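作業ノート 2月 手首カメラの物体検出と把持計画、石目天板での見直し
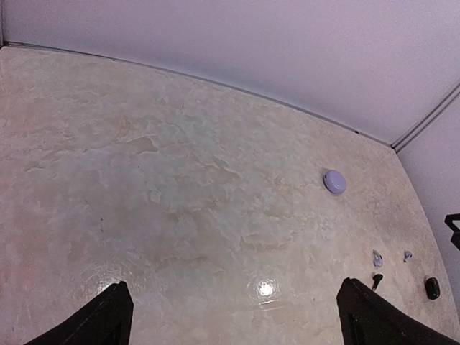
手首カメラ、待機姿勢。右寄りに薄紫のケース、その右下に白っぽいイヤホン2個と黒いイヤホン、黒いケース。手前の左右はグリッパの指。

9:40 開始。

先週からの続き。片付けタスク(イヤホンをケースの横へ寄せる、のちにケースごとトレイへ)の検出側が石目の天板で崩れる件。無地の灰色マットでは問題が出ていなかったので、背景の影響と見てよい。制御側は触らず、まず認識だけ切り分ける。

構成メモ
・検出とマスク:Marnach(社内の認識ノード)、重みは先月のもの
・把持候補の生成と順位付け:Lengyel
・軌道計画:従来どおり。速度上限は下げたまま
・記録と再生:Dodsideのロガー。今日の分は全部ここに残してある

まず止まった姿勢で336枚を記録し、Marnachにそのまま通した。照明は天井灯のみ、露出は自動。

気づいた点を順不同で。

1. 茶色い模様を物体として拾う。左上の葉の形をした斑と、右下寄りの横に長い斑の両方。とくに葉の形のほうは輪郭がはっきりしているので、マスクの形だけ見ると本物らしい。スコアも閾値を超える。無地マットで決めた閾値をそのまま使っていたのがよくない。

2. 天板の反射。指の間と左の指のそばに強い光が出る。指の間の白い点は周りに細い弧状の縞を引いていて、これが白いイヤホンの候補として出たり消えたりする。左のほうは指に一部隠れるので、マスクが指とつながることがある。

3. 白っぽいイヤホンは、右側のほうが検出が安定しない。見た目が小さく、軸も短い。左側はほぼ問題なし。

4. 黒いイヤホン。先が右の指の先端に近く、自機マスクに食われる。自機マスクは膨張をかけてあるので、隣にある黒くて細いものはそのまま消える。検出の失敗というより前処理の失敗。これは先に直す。

5. 薄紫のケースは安定。奥の壁も似た色味なので心配していたが、天板の上にある限り境界は取れている。影の側で輪郭が少し外へふくらむ程度。

6. 右端に半分だけ入っている黒いものは対象外。作業領域のマスクで切っているつもりだったが、設定が古いセルの座標のままだった。直した。

10:50 自機マスクの修正。

これまでは指のCADモデルを投影し、固定の画素数で膨張させていた。膨張が大きかったのは、手首カメラの取り付け角の誤差を吸収するため。そもそもの誤差を減らせば膨張も減らせるので、外部キャリブレーションをやり直した。チェッカーボードで20姿勢。再投影誤差は前回より下がった。膨張は2画素にした。

結果、黒いイヤホンの軸が残るようになった。先端まで全部ではないが、把持候補を出すには足りる。指の縁のぎざぎざした部分で細かい取りこぼしが出るので、面積の小さい連結成分は捨てる処理を足した。この面積の下限は、黒いイヤホンの軸が切れて残った場合に一緒に捨ててしまうおそれがある。要確認。

11:30 模様の誤検出。

案は三つあった。閾値を上げる、天板の画像を学習に足す、奥行きで落とす。

閾値を上げると右の白いイヤホンが先に落ちる。却下。学習は時間がかかるので後回し。奥行きは手首カメラが単眼なので直接は取れないが、待機姿勢から横に少しずらした2枚目を撮れば視差が使える。天板の平面は既知なので、平面のホモグラフィで1枚目を2枚目に重ね、合わないところだけを立体物とみなす。平らな模様は重なるので落ちる。

試作して再生データにかけた。茶色い斑は二つとも落ちた。天板の小さな黒い点も、時々候補に上がっていたがこれも落ちた。奥の縁にある黒い点は天板平面の外にかかるらしく残る。作業領域の端を内側に寄せて対処。

困るのは反射。カメラが動くと反射も動くので、平面のホモグラフィでは合わず、立体物として残る。むしろ差分でははっきり出てしまう。

昼休み。

13:15 反射。

飽和画素のマスクを入れた。露出を固定し、短いほうと通常の2段で撮って、短いほうでも飽和している領域を反射とみなす。指の間の強い点はこれで消える。周りの弧状の縞は飽和していないので残るが、飽和領域から一定距離以内で、かつ細長い成分という条件で落とした。条件がつぎはぎなのは承知している。白いイヤホンが反射の中に入ったら一緒に消えるはず。今の置き方では離れているので影響なし。

Halldóra Dalsgaardに相談。偏光フィルタを付けるのはどうかとのこと。手首側の空きが少ないが、ねじ込みの薄いものなら入るかもしれない。それまではソフトで逃げる。もう一点、反射の位置は照明と天板と姿勢で決まるのだから、待機姿勢を変えて反射を作業領域の外へ出せばよいのでは、とも言われた。もっともな話なので、姿勢の候補を計算するスクリプトを書くことにした。照明位置は天井の図面から拾う。

14:30 把持候補(Lengyel)。

認識側が落ち着いたので順位付けを見る。候補は144件生成、そこから衝突チェックと到達性で絞る。

薄紫のケース:丸くて少し長いので、短いほうの径を挟む向きが上位に来る。妥当。
白いイヤホン(左):下の太い部分を挟む候補が上位。妥当。
白いイヤホン(右):頭部を挟む候補と軸を挟む候補がほぼ同点で、フレームごとに入れ替わる。計画が毎回変わって落ち着かない。前回選んだ候補に少し加点するヒステリシスを入れた。
黒いイヤホン:頭部側のみ。軸側はマスクが欠けるので信用しない。
黒いケース:天板の右の縁と壁に近く、指を開いたときに壁側の指が当たる判定。開き幅を候補ごとに変えられるようにすれば通るはず。今は全候補で全開にしている。Lengyelの設定では対応しているが、こちらの呼び出し側が値を渡していなかった。

呼び出し側を修正。開き幅は対象の幅に余裕を足した値。余裕はパラメータにした(gripper_margin)。全開固定に戻すフラグも残してある。

順番の計画については、単純に近いものからにすると黒いイヤホンが先になる。待機位置から近いのはよいが、下降のとき隣の白いイヤホンに指が寄る。先に白い左側をどけるほうが余裕がある。順序は周囲の空き具合を重みに入れて決めるように変えた。重みは手で決めた値で、根拠は弱い。

15:50 実機での確認は今日はやらない。

再生とシミュレーションのみ。Sulierのシミュレータに天板の高さと壁二面を入れ直した。壁の角に付いている帯状の部材は省略し、壁を内側に少し厚くして代用。衝突判定にはこれで足りる。

シミュレータ上では全対象に対して到達可能な軌道が出た。黒いケースは候補の数が少なく、手首の向きがほぼ一通りに限られる。特異点に近い姿勢を通るので、関節速度が上限に張り付く区間がある。実機では一度持ち上げてから回り込む経由点を入れる予定。

変更まとめ(ブランチ wrist-stone-top)
・自機マスクの膨張を縮小、外部パラメータ更新
・平面ホモグラフィによる模様除去を追加(既定は無効)
・2段露出と飽和マスク
・作業領域の座標を現セルに合わせて更新、奥側の端を内へ
・把持候補のヒステリシス
・開き幅を候補ごとに指定
・順序決定に空き具合の重み

模様除去を既定で無効にしたのは、2枚目を撮る動作の分だけ周期が延びるため。無地マットのセルでは不要。設定ファイルで切り替える。

残り
・面積下限と黒いイヤホンの軸の件。再生データで下限を振って確認
・待機姿勢の候補スクリプト。反射が作業領域に入るかどうかを先に計算で出す
・偏光フィルタの寸法確認(Halldóra)
・弧状の縞の条件を整理。できれば学習側に移す
・天板画像のアノテーション。模様を背景として明示したものを入れる
・経由点を入れた軌道を低速で実機確認。非常停止を手元に置くこと

17:20 ログをDodsideに上げて終了。再生のときは露出の段が交互に入っているので、偶数番だけを読むと短いほうばかりになる。一度これで引っかかったので書いておく。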